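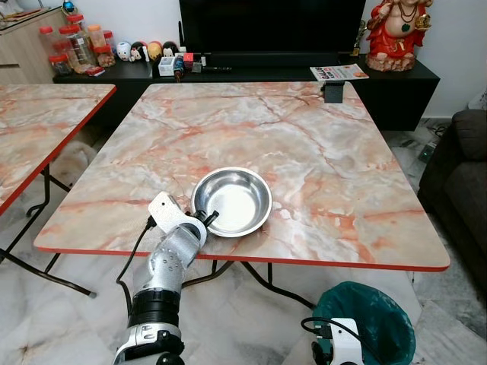

Left gripper at the rim of the steel bowl, folding table setup.

Home | Guides | Tableware Handling | Contact

Setting up a two-arm table station: notes for operators

Written by Naheed Shaikh, Storkent. Revised 24 April 2026.

Before the Pullitz cell, an operator set and cleared every table by hand. The same operator now stages items, watches the run and logs faults. Plan shifts on that basis: one person per station, 20 minutes per block, then a change of task.

1. Lock the table legs and check that the top does not rock.

2. Route the gripper cables clear of the fingers. Move each arm through its full reach by hand and look for snags.

3. Stage the items near the edge facing the arms: cup, large bowl, small bowl, spoon, fork. Keep the spoon and fork parallel.

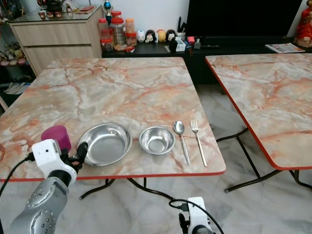
4. Start the run at low speed. Keep hands off the tabletop until both arms have stopped.

5. Log each missed grasp by item. Steel rims reflect light, so enter glare as a separate fault code. Send the log to Amândio Salgado at the end of the block.

Related guides
Fault codes for the Falcão controller
Shift handover with Zurora
Changing gripper fingers

This site uses cookies. Accept | Settings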